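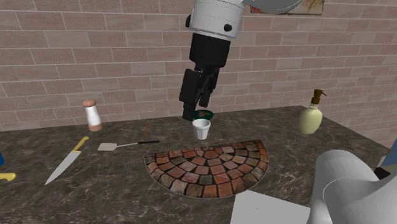 White cup on the marble, gripper just over it

Thread: Governor's briefing again, did anyone last the whole hour

prork_dad
Forty minutes in and he's still thanking himself. Then the bit where the Jirkard paper "admitted" the testing sites were his idea. They ran that in November. As a correction! Of HIS office!

msalazar
Didn't read past the headline, same as always. The correction says 615 tests a day at the Prorkenholm site, he said 3205. Those are not close.

Ostermann_fan
3205 was the statewide number. He misspoke. You people would have a thread about it if he sneezed.

msalazar
He said "right here in Prorkenholm" twice. I have the transcript open.

Ostermann_fan
Ok and the other guy never misspeaks?

ecattaneo
What other guy. There's one governor.

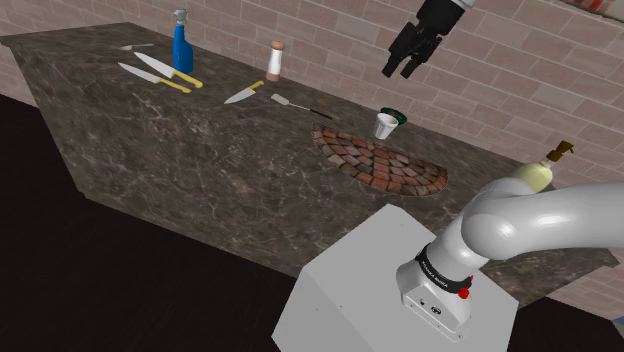
Can we talk about the Bovari contract for a second, bc that went by in one sentence and none of the reporters picked it up. 880 thousand for "sanitation readiness" and no itemized list, Fulvio Barbieri asked for one at the hearing and got a pamphlet. What is in it? If it's spray bottles, I mean the plain kind, blue with the white trigger like the one back by the wall up there behind the yellow handled knives, then I'd like to know how many you get for 880 thousand. Its our money.

prork_dad
The pamphlet had his picture on the front. Inside too.

noemi_p
Barbieri voted FOR it tho. Look at the roll call before you make him the hero

ecattaneo
He voted to move it out of the subcommitee, different vote. Final one he was a no.

noemi_p
Huh. ok, I had the first one. Still think he could of made more noise

Ostermann_fan
Every state bought supplies in a hurry. Would you rather they waited for three bids? My mother's nursing home was out of gloves.

ecattaneo
I'm sorry about your mom's place. But the gloves came from the county, it's in Ada Greco's piece. Bovari hadn't delivered anything when she wrote it.

Ostermann_fan
Greco has hated him since the bridge thing. Get me a source thats not her

msalazar
The county's own invoice, page 2. About 1336 boxes, their purchase order, their signature.

Ostermann_fan
will read it tonight

prork_dad
Back on at 5 pm tomorrow apparently. Somebody else take the first half, I've got dinner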